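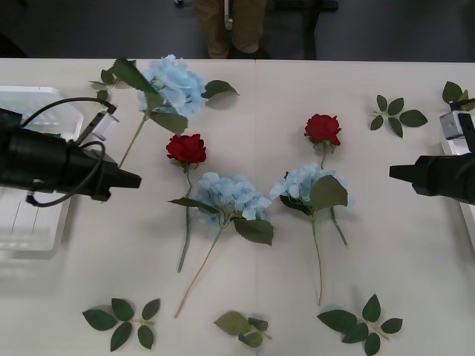 ASTBY, May - So I signed up for the trial month. Before you say anything, yes, I read the terms, and yes, it was late, and the Flerkero people had a very friendly sign-up page!

I run a silk flower shop (polyester, mostly, but try putting that on an awning) and what I sell is centerpieces. Weddings, dentists, the lobby of the Grekberg Hotel, which takes a fresh batch every season and complains about every one of them. This season they wanted blue hydrangeas and red roses. I told them it would look like a flag. They wanted it anyway, 235 of them, and my wrists had already quit on me over the winter.

Flerkero rents you a pair of black arms, a camera for each, and a person to set it all up. You supply the table. Mine is really two tables pushed together, and the installer ran a thumb down the seam and sighed like I'd served her cold soup.

"Will it matter?" I asked.

"It'll learn," she said, and asked where she could plug in.

The first morning I laid out three hydrangeas, a couple of roses and a mess of leaf sprigs, any old way, the way the installer told me to. Stems crossing, leaves on top of petals. It hurt me a little. I'm a person who lines things up. Then the arms sat there with their grippers shut, one on each side, pointing in at my flowers like two aunts at a buffet who've each been told to let the other one go first.

I went and made coffee. When I came back the left one had a rose.

I'd expected it to grab, I think. It had the stem low down, near the cut end, and it was carrying it over to the tray so slowly that I stood there holding my breath with a hot mug in my hand. Down it went. Then back out for a sprig, which it dropped, and dropped again, and then got.

"Is it always this slow?" I said.

"It's slow this week," said the installer. The brochure says up to 50 stems an hour. We did not see that number, not that day and not the day after.

But listen, I got fond of them. By the second week I was leaving the radio on. I'd shift a hydrangea so its big leaf covered a rose stem, just to see, and the right arm would hang over it for a bit and then go in from the side - clever thing - and I'd say "well, look at you" out loud in my own shop. A customer heard me. She bought a wreath, so fine.

My brother came by and asked what it cost and I told him 700 a month after the trial. He said for that kind of money he'd do it himself, and I said great, sit down, and he did about a dozen stems and went out for a sandwich. That was before lunch. I saw him again at supper.

The hotel's order went out on the Jurčo van with a day to spare. The arms had sorted and trayed every stem, and I'd done the wiring and fluffing, sitting down for most of it, with my wrists in those stupid beige braces. The hotel called at four in the afternoon.

"They're very blue," said the woman at the desk.

I said they were.

"We'd like eighteen more, for the breakfast room." So that makes 253, and I wrote it on the back of the Flerkero form, the one asking if I wanted to continue past the trial. I had until midnight to send it in. The installer had left me her pen.

I turned the radio up, tipped a fresh box of roses out on the table and started spreading them around, crossing the stems.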